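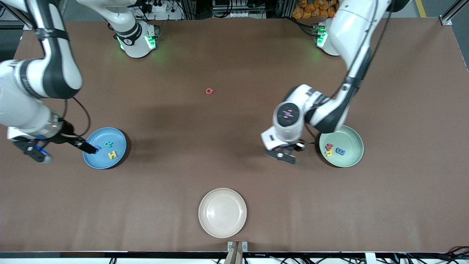 Dululden cell, question on start-state rules for multi-object sorting. We are rewriting the collection procedure for the two-arm table and I can't get agreement on one clause. The current draft says "all task objects shall be inside a marked container or held by a gripper at all times between start and stop." Read strictly, that makes the red letter lying out on the brown tabletop a fault, with the three on the blue plate and the three on the green plate compliant. Read the way the operators read it, a piece on the open surface is a normal intermediate state and the episode continues. Batch size is 300 episodes. I need a clause that two reviewers will apply the same way. What does your site use?
brekau_cell2

---

We dropped the container requirement entirely. Our text: "An object is in play if it is on the work surface and inside the reach envelope of at least one arm. An object not in play ends the episode." Table, plate, it makes no difference. Only the floor and the rail gap count as out.

The failure you want to catch is an object neither arm can get back. Everything else is data.
torque_limit

---

Disagree with the above for sorting tasks. If the goal is "each piece on its assigned plate," a piece on bare table has to be logged, even if you don't stop. Otherwise the reviewer can't separate a deliberate set-down from a drop. Our form has one field for it with values P (placed), D (dropped), U (unknown). U goes to second review.

Also, "held by a gripper" is undefined in your draft. Fingertips on a piece that is still in the dish: held or not held? The right arm in your picture is pressing down next to a letter on the blue plate. I could argue either side from a still.
Taro_QA

---

We define held as: both fingers in contact and no support from any surface. Contact alone is "touched." That resolved most of our reviewer disputes.
kinrow

---

Both fingers in contact is not something my reviewers can verify on foam. The piece hides behind the fingertips and you are guessing. We use gripper width plus motor current, threshold set per object type, and the human only looks at the flagged ones.
torque_limit

---

Current thresholds on foam letters are noise. Foam gives. We tried it at Omerović and had to raise and lower the threshold every time the pieces were replaced, so the rule in effect changed from month to month and the document didn't. If a rule needs a tuned number, the number goes in the rule with a revision letter. Ours was in a config file that three people could edit.
staubfrei

---

Fair point on revision control. I still think measured is better than judged.
torque_limit

---

OP, two things not related to your question.

1. Does your procedure say anything about overlapping pieces at start? On the green plate there is a red-orange letter on top of a yellow one. We require no overlap at start for the first 100 episodes of a batch and free placement after that. If the overlap developed during the episode, ignore this.

2. Status lights. Both bases show green. Does your procedure say what green permits? On our arms green means powered and no fault, and it does not mean safe to reach in. We had a resetter who took it as the second one. The reset section now says hands enter only after the operator has released the controls and called it out loud, whatever color the base is.
pallet_nine

---

1. Start layout is free placement, no overlap rule. I'll raise it.

2. The draft refers to the light in the power-up section only. The reset section says "when safe," and I agree that is inadequate. Changing it.

On the main question, I'm leaning toward torque_limit's in-play wording for the stop condition and Taro_QA's field for the log. Can the two live in one procedure, or do people end up stopping on U?
brekau_cell2

---

They can if they are in separate sections. Stop conditions are for the operator, live. Log fields are for the reviewer, afterward. Put them on one page and the operator starts filling in fields with an arm in motion. Operators should get one sheet, large type, stop conditions only.
Taro_QA

---

I'd keep P/D/U to P/U. Nobody on our side could tell D from a sloppy P with any consistency. We took a sample of 104 episodes with two reviewers, and D was where they disagreed. 8 of the D calls matched.
kinrow

---

8 out of how many D calls?
staubfrei

---

I'd have to look up the total. It was low enough that we removed the value.
kinrow

---

Then it says your definition of D was weak. Ours is "fingers opened or slipped with the piece clear of any surface." Works on video, doesn't work on stills. I would not remove it.
Taro_QA

---

Revised clause for comment:

4.2 Stop the episode if any task object leaves the work surface or comes to rest where neither arm can reach it.
4.3 An object at rest on the work surface outside a plate does not stop the episode. The reviewer records it as P, D or U.
4.4 Hands do not enter the work area until the operator has released both controls and said "clear." Base light color is not a permission.

"Held" is removed from section 4 altogether. It goes out with the October revision unless someone finds a hole.
brekau_cell2

---

4.2, "comes to rest" needs a time. A piece leaning on a plate rim can sit and then slide. We use two seconds.
pallet_nine

---

Adding two seconds to 4.2 and 4.3.
brekau_cell2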